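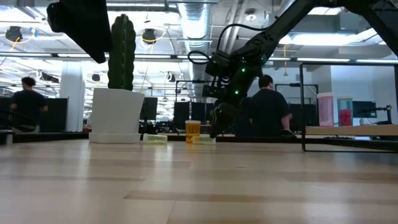 Figure 3. Right arm over the cup task, with the gripper just above a green cup lying on its side.

4.2 Calibration and upkeep of the Pandora cell

The maintenance guide from Probert asks for a full joint calibration every 50 hours. We followed it at the Vandetdale site and are not convinced it did much. Of the 1,949 runs logged, those made just after calibration failed nearly as often as those made just before. Cable wear was a better warning sign – a stiff loop at the wrist tugs on the gripper and shifts its resting point by up to 2 mm, which no joint routine will find.

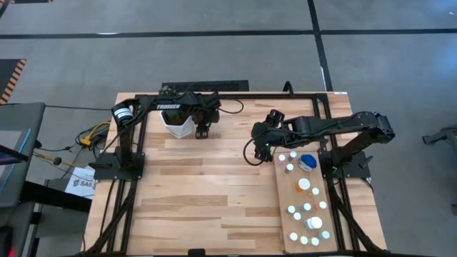 Figure 4. The cell from above, both arms mounted on the side rails of the frame, with the board of small containers at lower right.

We therefore checked the cable loops and the base bolts by hand at the start of each session. The check took 20 minutes. Tanden's claim that the mounts need no retightening was not borne out on the left rail, although we had only one cell to look at and would not generalize from it. Whether the same fault explains the drift reported in November remains unclear.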